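The bad examples deserve a place

In our group at Tirnden we collect examples for a robot that must learn to tidy a kitchen. A person guides the arm, the arm does the task, and we save the recording. Since March we have 3,623 recordings. After the checking, 1,629 of them were kept. The others were removed for being slow, or crooked, or for having a second attempt in the middle.

I think this is a mistake, and I want to say why.

When my colleague Laurinda Torres guides the arm, she sometimes misses the handle and tries again. Under our rules this recording is bad. But the robot will also miss the handle one day – and where will it learn to try again, if we have shown it only people who never miss?

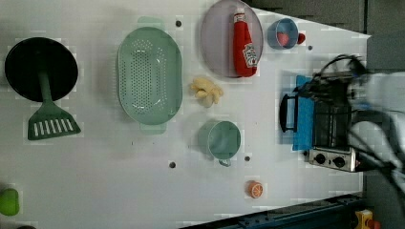 The arm in motion over the toy oven, with the pan, the colander and the other kitchen things spread on the table.

The same is true for the table. Some partners, for example the team at Mbwambo, prefer to put every object in its own marked place before each recording. Their data looks very clean. I understand the wish, but I have never seen a kitchen with marked places. I prefer a table where a plate has a bottle lying on it and a cloth is partly under the oven.

Of course there are limits. A recording where the arm stops for 2 minutes teaches very little, and I would also remove it. My proposal is small: take 1,000 of the rejected recordings, write beside each one what went wrong, and train with them too. If the result is worse, I will accept the old rules and write this here on the same page.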